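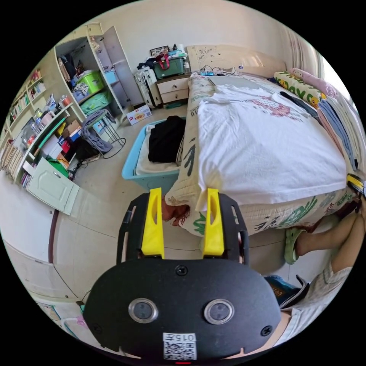 Rondau opens second bed linen workshop in Simar

Simar, 26 Oct 2023 - Rondau, a family producer of bed linen, has opened its second sewing workshop. The new place gives work to 15 people and will make sheets, pillowcases and printed covers for children's and guest rooms.

The first workshop became too small already last winter. Orders from small hotels grew, and customers had to wait nearly 100 days for a full set. With the new cutting tables the company wants to deliver in three weeks.

"We did not want to move the sewing far away from our customers," says Weronika Pietrzak, managing director of Rondau. "When a seam is wrong, I like to see it the same day."

The cotton comes from the weaving mill Vuorinen, which has supplied Rondau from the beginning. Nektarios Tsolakis, head of production, will lead both workshops.

The winter collection has 110 articles and goes on sale in December. Old covers can be brought to the shop for repair - new zippers and buttons are free of charge for registered customers.

Press contact: Rondau, press office, Simar. Fabric samples are sent on request.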